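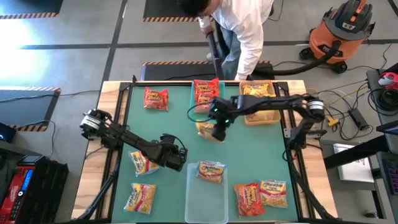 What should the control stack do when one camera stream stops carrying useful information during a two-arm task?
The planner should stop taking new pose estimates from that stream, hold the last confirmed target for a fixed number of cycles, and bring both arms to a controlled stop if the stream has not recovered by then.

Posted by kemeys_integration, 05/05/2022

The summary above reflects the position our group has adopted for the Kemeys packaging cell. We run the Illov planner with the Catico perception node. The work consists of sorting packaged noodles into bins with two arms, and the hold limit is presently set at 13 cycles. We would welcome comments from other sites before the setting is made permanent.

Reply by dovetail_ops

Thank you for posting this. I must register a reservation about the fixed count. A hold of 13 cycles is acceptable when an arm is stationary above the mat. It is far too long when a wrist is turning quickly and the fingers are approaching a soft package. We scale the limit by joint speed and have had fewer false grasps since the change.

Reply by kemeys_integration

The point is noted. Our objection to speed scaling is that it makes the logs difficult to audit. With a fixed count, an operator can read the log and know when the stop was due. With a scaled count, the operator must reconstruct the joint state first. Wrist frames taken during a fast swing are the usual trigger, and they take in a great deal of the room beyond the fingers: window light, chairs, people in the background. 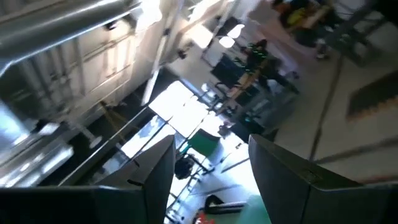 Proposed rule for wrist streams

1. Compute the blur score before detection is run, and write it to the log with the frame number.
2. Reject the frame if the score is below the threshold or if the gripper pose places the mat outside the field of view.
3. Do not count a rejected wrist frame toward the hold limit while the fixed stream remains valid.

Reply by R_Ragnarsson

Item 3 should be reconsidered. It assumes that the fixed stream is always the better witness. We had a fault of this type in August, logged as ticket 601, in which the fixed stream passed every health check and contained nothing that the detector could use. The checks examined frame rate and mean brightness only. An image with a bright light at the top and no edges anywhere will satisfy both. 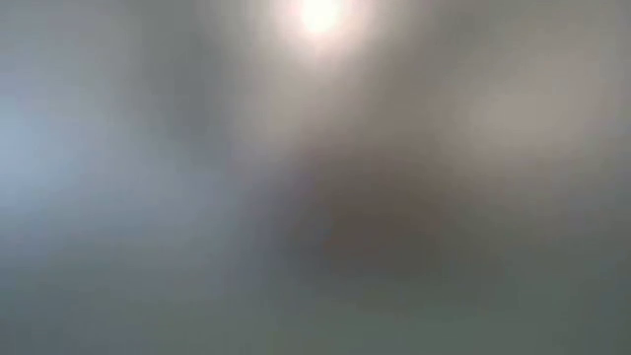
The node therefore reported the stream as healthy, and the planner continued to trust it over the wrist cameras. Our correction was to add an edge density test to the health check, with its own threshold for each camera. It is a small change to the configuration file – the Brorell branch already contains it – and I recommend that it be merged before any discussion of hold limits.

Ragnheiður Ragnarsson

Reply by dovetail_ops

I support the edge density test. I do not agree that it should delay the other question. The two settings are independent, and a site may adopt either one alone.

Reply by kemeys_integration

We will merge the test from the Brorell branch and withdraw item 3 for the present. The fixed count will remain in place at our site. If dovetail_ops is able to share the scaling function, we will run it in log-only mode and report the results in this thread.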